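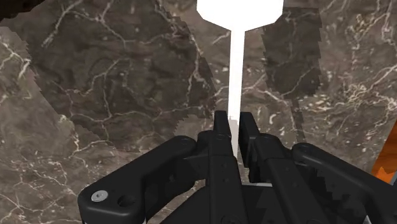

Bakberg is out of early access

Well, it finally happened. After two years of patch notes, wobbly servers and one very memorable weekend when all the sheep could swim but none of them could walk, Bakberg has reached version 1.0 on PC. The console versions are due later on, though I haven't seen a firm date for those yet.

I've been playing it on and off since the very first public build, so I'm probably not the most neutral person to tell you about it. I'll try to be fair!

If you've missed it so far, Bakberg is a co-op survival game for up to four people, set on a mountain that gets colder the higher you go. You start at the bottom in a little harbour town called Plulholm with a coat, a knife and a debt. The debt is the clever bit. Everything you borrow from the town shop goes on a tab, and the tab has to be paid off before the pass closes for winter. So you go up, gather what you can, drag it back down and argue with your friends about who bought the expensive rope.

(It was me. It's always me who buys the expensive rope.)

There's fighting in it, but less than you'd think. Wolves mostly leave you be if you keep a fire going, and the bigger things further up are best walked around. The weather is what gets you. Wind direction matters, your clothes get heavy when they're soaked, and if you lose your footing on the upper slopes you can slide an awfully long way. I once slid past two of my own camps and ended up nearly back in town, minus a hat.

What's new in 1.0

The big one is the summit. Up to now the path simply stopped at a rockfall with a polite sign on it, and that sign has been the end of the game for all of us. Now you can get past it, and there are 3 new areas above. I've only seen the first properly. It's an old weather station, half buried, and you have to get the heating going room by room while the light fades outside. We had four people shouting about valves for most of an evening and it was the best night I've had with the game.

There's also a proper story now, told through letters you find along the way. Most of them are from a surveyor called Chan who went up the mountain long before you did and had opinions about everyone in Plulholm. The writing is lovely. I was skipping them at first and had to go back and hunt for the ones I'd left behind.

Other bits I've noticed so far:

You can now pause when playing alone. Hooray!

Sledges can be tied together, which is as daft as it sounds and very useful.

The crafting menu has been redone and there are 251 recipes in it, up from a lot fewer. A search box would have been nice. Maybe next patch.

Old saves still load, but the developers suggest starting again, and I'd agree with them. The early game has been moved about so much that our old camp was sitting inside a cliff.

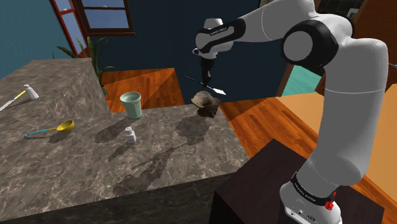 How does it run?

Pretty well, with a couple of grumbles. My PC is a few years old and I get a smooth enough picture on medium settings until it starts snowing hard, when things slow down a fair bit. Turning off the long shadows helped more than anything else I tried. Loading is much quicker than it was in March, when I could put the kettle on, make the tea and drink half of it before I saw the harbour.

Online play has been steady for our group, apart from one evening when Driss Ait Ali kept getting dropped every time he opened his rucksack. A restart of his router seemed to sort it, so that may not have been the game's fault at all. Brock Gosselin played the whole lot with a controller and had no complaints, other than the map, where you're still dragging a tiny pointer about with the stick. Use a mouse if you've got one.

The sound is great, by the way. Play with headphones if you can. You'll hear the snow above you shifting a good while before it comes down, and that has saved us more than once.

Should you buy it?

If you've got two or three friends who'll play regularly, yes, I think so. Alone it's a slower and lonelier game. Some people will like it that way — Kirsten Dufour has done it entirely by herself and says she wouldn't have it any other way — but I found the trips back down to town a bit of a slog with nobody to moan at. The tab is gentler in solo play, at least, and you can hire a mule.

It took our lot roughly 900 days of mountain time to clear the old version, counting all the winters we failed. I've no idea how long 1.0 will take us. We're in our second winter now and we owe the shop a frightening amount of money.

Join us on the mountain

We're running a newsletter server again, like we did for Bruvudico last year. It opens on June 7, 2019 in the evening and will stay up for as long as people are using it. Groups are four at most, so if you haven't got a full team just say so when you reply and Divina Macaraeg will match you up with some others. She's put together a short beginner's guide as well, with a very good section on what not to buy in your first week (rope, mainly).

Complete newcomers are welcome. Voice chat isn't required, though it does help when the weather turns.

Next time, Jagadeesh Warrier will be having a look at a few small puzzle games he's been playing on the train, and I'll report back on whether we got anywhere near the summit. Send me your sledge pictures in the meantime!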